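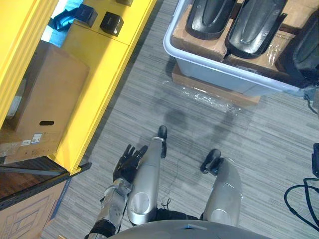 I sold the car in September and have walked to work since. The walk is 53 minutes from my back door to the office if I don't stop, and I usually stop. A few people have asked how it's going, mostly in the tone you'd use to ask after a sick relative, so I'm putting it all in one place.

The car was a small hatchback with a bad clutch. The quote to fix it was $2000, and the car was worth less than that. I had been half meaning to get rid of it for years. A fellow on Lalier Road bought it for parts and took it away on a flatbed the same evening. I kept the snow brush, the jumper cables and a road atlas that still has the old highway numbers in it.

My route goes down Lalier to the creek, along the gravel path behind the rink, over the footbridge and up Wijesinghe Street, where the only real hill is. I tried a shorter way through the industrial park for the first couple of weeks. It saves six minutes and has no sidewalk for half its length. In the dark, with the gravel trucks going by, six minutes isn't worth much to me.

I had expected weather to be the main problem. Rain is fine with a decent hood. Cold is fine once you've been moving for ten minutes, and then you're too warm and have to undo everything. Ice is the one I plan around. I bought a pair of pull-on cleats and keep them in my coat pocket from November on, in a bread bag so they don't shred the lining. They go on for the hill and the footbridge and come off again at the top of Wijesinghe, where the shops salt.

The problem turned out to be footwear. I started in running shoes that were already old, and the left one split across the ball of the foot before Thanksgiving. Then I wore my good winter boots, which are made for standing in a field watching somebody else fix a tractor. They weigh a ton. By the end of that week I had a blister on each heel and a sore hip.
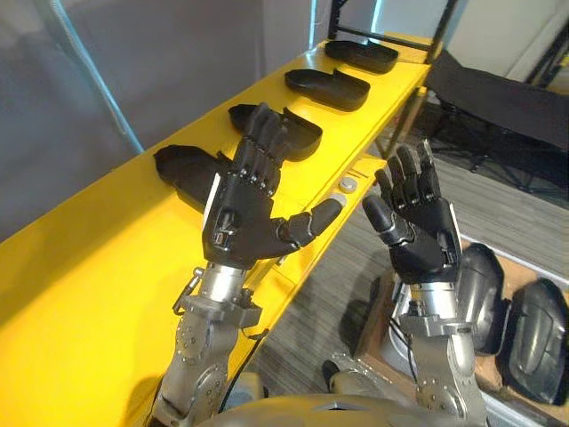 After that I did what I should have done first and asked Isabelle Sawatzky. She delivered mail on foot for a long time and has opinions. Her advice was to buy one size up, lace loosely over the instep and tightly at the ankle, and own two pairs so that each one gets a full day to dry. She also told me to stop wearing cotton socks, which I'd read many times before and ignored.

I bought a pair of Clada mid-height boots new and a second pair used. Together they came to $428, and I felt slightly ill at the till. The used pair needed heels. There's a repair counter called Sindon at the back of the dry cleaner's on Wijesinghe, and Yoshinori Ichikawa there replaced both heels and restitched one tongue while I went for a coffee. He told me the soles had one more winter in them and to bring them back before they were worn through to the midsole, as he can't do much with them past that point.

Both pairs are still going. I brush them off at night and take the insoles out, and once a month I put wax on the seams. It takes as long as the supper news. I used to dry them next to the heater and have been told firmly to quit that. Newspaper stuffed in the toes works, and so do flyers, although the glossy ones don't soak up anything.

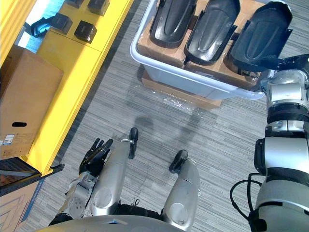

*Striped grey carpet, black feet.*

Money next, as I've been asked. Insurance was the largest part of what I was paying, then gas, then parking. I added up the last full year I had the car and left out repairs, and insurance by itself was $1263. I haven't saved all of it. I take a cab home when I've got a big grocery order, and I rented a car twice, once for a funeral in Brandon and once to pick up a dresser. The dresser did not fit in the car.

Groceries are the part I still haven't sorted out. I carry a knapsack and buy a bit on the way home most evenings. That means I eat better vegetables and run out of milk constantly. Flour, potatoes and cat litter get saved up for the cab. A neighbour has offered me her bundle buggy, and I may take her up on it once the sidewalks are bare.

Time is harder to put a value on. I leave at ten to seven where I used to leave at half past. I go to bed earlier and have stopped watching the second half of hockey games. In exchange I get the creek path in the morning, usually with no one else on it except a man with two spaniels who nods. I saw a mink there in January. I've also listened to a very long audiobook about the building of the Welland Canal, and I have four hours of it left.
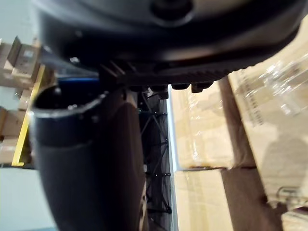

*Smooth black up top, ribbed underneath.*

I don't feel much fitter, to be truthful. My resting pulse is down a little according to the machine at the pharmacy, and the hill doesn't bother me now. My weight is the same. I sleep well, though the mattress is also new, so I can't say which one to thank.

A couple of practical notes for anyone thinking of trying it. Keep dry socks and a pair of indoor shoes at work. Reflective tape on the back of a knapsack does more good than a reflective vest under one. Check whether your pass for the rink lot can be refunded — mine could, for the unused months, but I had to ask in person and bring the sticker.

I'll probably look at a bicycle in May. There's one in the window of the hardware store that has been there since last summer, and I think they'd come down on the price.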